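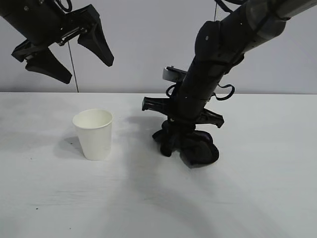 Table and wall in the Ileck test room.

Posted in: Get Involved > Calls for Participants

Print this page | E-mail this page

Participants Wanted: Tabletop Spill and Cleaning Study

The Niskanen Institute invites adults to take part in a study of everyday table cleaning. Sessions will be held through October in Room 354 of the Ileck Building. No experience in housekeeping or food service is required.

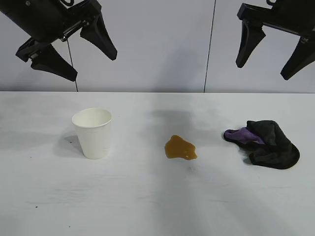

White tabletop with a paper cup, Room 354.

Participants will clear small spills of colored, syrup-like liquid from a white table, using the cloths supplied. They will then complete a short questionnaire on how clean the surface looks and feels. Each visit lasts roughly 60 minutes, and participants are asked to attend two visits. 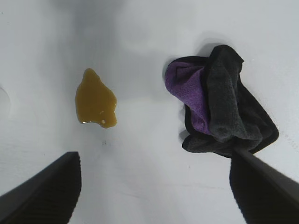
Who May Apply

Applicants must be 18 or older and able to stand at a table for the length of a visit. Persons with a known skin sensitivity to sugar syrups or cleaning cloths should not apply. Sleeves must be rolled above the elbow - aprons are available at the door.

Cups used in the study are for the test liquid only. Drinks may not be brought to the table.

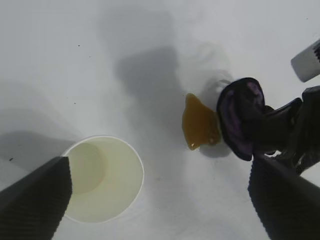
How to Apply

Send your name, a daytime telephone number and your preferred hours to Dilani Gazi, Study Coordinator. Visits begin no earlier than 9 a.m. and end by 5 p.m. Questions about accessibility should be directed to Lorne Arsenault at the front office.

Contact Us | Copyright Niskanen Institute. All rights reserved. | Back to top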